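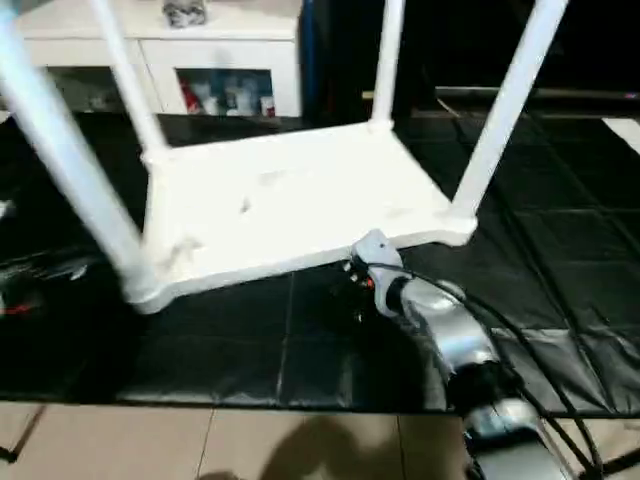 Reader comment on my April post, from someone signing as Temo: you still haven't said whether the legs on the small white table come off without splitting the sockets, and mine is going in a removalist's van next month.

They do come off. The item is a Nulero side table, low enough to pass for a stool, with a flat rectangular top, a raised rim around the underside and four round legs. It has come apart and gone back together for two house moves, and the sockets are still sound. The procedure has not changed.

Turn the table over onto a padded mat. A bare floor will mark the top, and grit under it is worse. With the legs pointing up, hold the rim near the corner you are working on and turn the leg low down, close to the joint. Gripping it at the far end gives more leverage than the socket was designed for. If a leg binds, back it off, reseat it and try again. I do not use oil. It collects dust and the leg never seats as firmly afterwards.
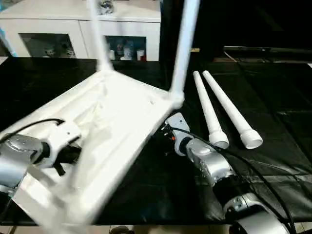
Two legs off, two still on.

Lay the loose legs side by side and wipe the connector ends with a dry cloth. I mark each one with masking tape and a corner number. The manual treats the legs as interchangeable, but after a few years each has worn to its own socket, and swapping them produces a slight rock that is tedious to trace.

Packed flat, the top and legs fit in a Vass 561 carton with a folded towel between them. The larger Dosteck carton also works, but leaves enough space for the legs to shift in transit.

Reassembly is the reverse, with one addition. Start all four legs by hand

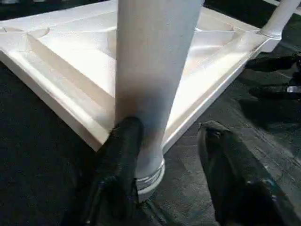

before tightening any of them, then work across the diagonals. Tightening one corner fully at the start can pull the rim slightly out of line, and the last leg will then refuse to start. Let the table stand upright for 30 minutes with something heavy on it, then check each joint again. Mine usually takes a further small turn at one corner.

Print this post
E-mail this post

Recent posts
Felt pads: glued or nailed
Storing a flat-packed bookcase in a damp garage
Labelling cartons by room and colour
Getting scuffs off white plastic
Nulero side table, first impressions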